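De: Ebere Edet
Para: lista de fisiología respiratoria
Asunto: Re: Normalizar la ventilación por peso o por consumo de oxígeno

Estimados colegas:

Gracias por las respuestas, y perdonen que conteste con retraso. En septiembre tuvimos el pletismógrafo parado y he preferido revisar primero los registros antes de escribir cosas de memoria. El español no es mi primera lengua, de modo que si alguna frase queda confusa les ruego que me pregunten.

Copio la parte del mensaje anterior a la que quiero responder:

> En nuestra experiencia, dividir la ventilación minuto por el peso
> corporal es suficiente cuando los grupos comen la misma dieta. El
> problema empieza cuando se compara un grupo con restricción de
> alimento y otro con alimento libre. El primero pierde peso, baja su
> metabolismo, y entonces el cociente por gramo sube sin que el animal
> respire realmente más. ¿Ustedes miden el consumo de oxígeno en la
> misma cámara, o en una sesión aparte? Y otra pregunta: ¿a qué hora
> hacen la exposición a hipoxia? Sospecho que una parte de la
> diferencia entre laboratorios viene de ahí.

Respondo por orden.

Sobre el peso: estoy de acuerdo con el razonamiento, pero añadiría un matiz. Al perder peso, el animal pierde sobre todo grasa, y la grasa consume poco oxígeno. Por tanto, el denominador baja más deprisa que el metabolismo, y el error no tiene el mismo tamaño durante todo el período de ayuno. Nosotros comparamos las dos formas de cálculo en los mismos animales. Con el peso, el grupo restringido parecía hiperventilar en aire ambiente. Con el equivalente ventilatorio (ventilación dividida por consumo de oxígeno) esta diferencia desaparecía casi por completo, y en cambio la respuesta a la hipoxia quedaba claramente disminuida. Es decir, con los mismos datos se podían escribir dos artículos contrarios, y esto me preocupa bastante.

Sobre la medida: la hacemos en la misma cámara y en la misma sesión. El analizador toma el aire de salida con un flujo constante de 300 ml por minuto, y la señal tiene un retardo que hay que corregir antes de alinearla con la respiración. Usamos el programa Drasus para la alineación. Funciona bien en reposo, pero en los primeros minutos de hipoxia la cámara todavía se está llenando con la mezcla nueva, y el consumo calculado en ese tramo no es fiable. Nosotros lo eliminamos. Sé que otros grupos lo conservan y aplican una corrección; si alguien de la lista tiene esa corrección escrita, le agradecería mucho que la enviara.

Sobre la hora: empezamos siempre a las 7 de la mañana, con las luces recién encendidas, y damos por lo menos seis horas sin comida a los dos grupos. Reconozco que no es una solución perfecta. El grupo restringido ya está acostumbrado a esperar su ración a una hora fija, y se pone muy activo antes de recibirla. Si la exposición coincide con esa anticipación, la frecuencia respiratoria basal sube, y también el olfateo, que el detector confunde con respiraciones normales. De los 2,474 segmentos que revisé a mano, roughly no quiero dar un porcentaje todavía, pero los que contenían olfateo se concentraban en ese período.

(Perdón, se me escapó una palabra inglesa en la frase anterior. Quería decir que, ni siquiera aproximadamente, puedo dar ya un porcentaje.)

Queda la cuestión de la temperatura, que en el mensaje no aparece y a mi parecer es importante. Un ratón en ayuno baja su temperatura corporal, y en hipoxia la baja todavía más. Si se usa un valor fijo en la fórmula del volumen corriente, el resultado sale desviado justamente en el grupo que más interesa. Nosotros ponemos un sensor Brovau debajo de la piel unos días antes. Comprendo que no todos los laboratorios pueden hacerlo - el permiso nos costó varios meses - pero al menos convendría medir la temperatura rectal al principio y al final, y decirlo en los métodos.

Una última pregunta para quien trabaje con la dieta Geltanlow: ¿han observado cambios en el cociente respiratorio durante la primera semana? En nuestros animales tarda en estabilizarse, y no sé si debo excluir esos días o alargar la adaptación.

Puedo compartir la hoja de cálculo con las dos normalizaciones a quien me la pida por correo privado.

Un saludo cordial,

Ebere Edet 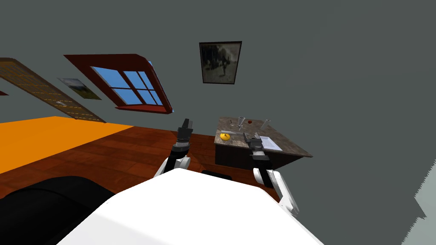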